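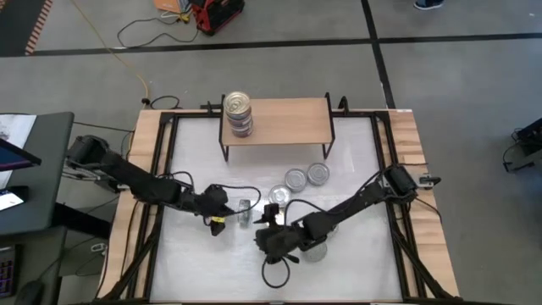 The two-arm table during a can-stacking demonstration, May.

Tromia Project - Progress Report for May
Posted by the project lead, Skoltomwood workshop

Hello all, and thanks again to Halonen for the second installment, which came through before we had to start juggling the parts orders. I'll stick to the teaching work this month, as the budget sheet went out to you separately.

Most of May went into the can task. One person drives both arms by remote control, picks cans up off the white surface and stacks them on the little wooden shelf, and we record the joint positions and the camera views all the way through. Then they put everything back in a new mess and do it again. It's dull after lunch, I'll admit, but we now have 928 good demonstrations of it. Add the older cup and box tasks and the whole collection stands at 1,484.

Cans are a lot harder than cups! A cup gives you a handle or a rim to go for. A can lying flat is low and slippery, and if the fingers come down even slightly crooked it tips up on its edge and you end up chasing it. Our first batch was full of that. I wanted to throw those runs out, but we kept the ones where the driver recovered well, and I'm glad we did, as the trained arms have started copying the recovery too (tip, wait, regrip). They don't manage it every time, but they try.

The other headache is the middle of the table. Both arms want to be there, and when the grippers get close the driver has to think about two hands at once with no feeling of touch coming back. We had 2 proper bumps this month. One of them knocked a finger out of line and cost us an afternoon. New drivers now practice with one arm parked before they get both, and that seems to have calmed things down a good deal.

Training a driver still takes longer than I promised you in the proposal. I wrote that a new person would be useful on the first day. It's more like the third. The trick seems to be slow hands - people who play a lot of video games come in fast and jerky, and the model learns the jerks right along with the stacking. We slowed the controls down a notch for everybody and the recordings look much smoother for it.

What didn't get done: showing the arms a task by hand, where you hold the arm itself and walk it through the moves. It was in the plan for this period. The software from Inutness lets us do it, but the arms feel heavy when you push them around and the paths come out wobbly. I'd like to move that to the next period and spend the time on taller stacks, if you're fine with that. Please let me know either way, as it changes what I order.

We've also asked for 12 extra hours a week on the table, evenings mostly. A decision on that should come before the next report.

Comments

benchside: Nice to see the recovery runs were kept. We tossed ours and had to record them all over again.

K. in accounts: Moving the by-hand part is fine from our side, just put it in an email so I have it on file.

slowhands: Third day is fast! Took me a week to stop dropping things.

benchside: Do you swap the cans out once they get dented, or leave them in for variety?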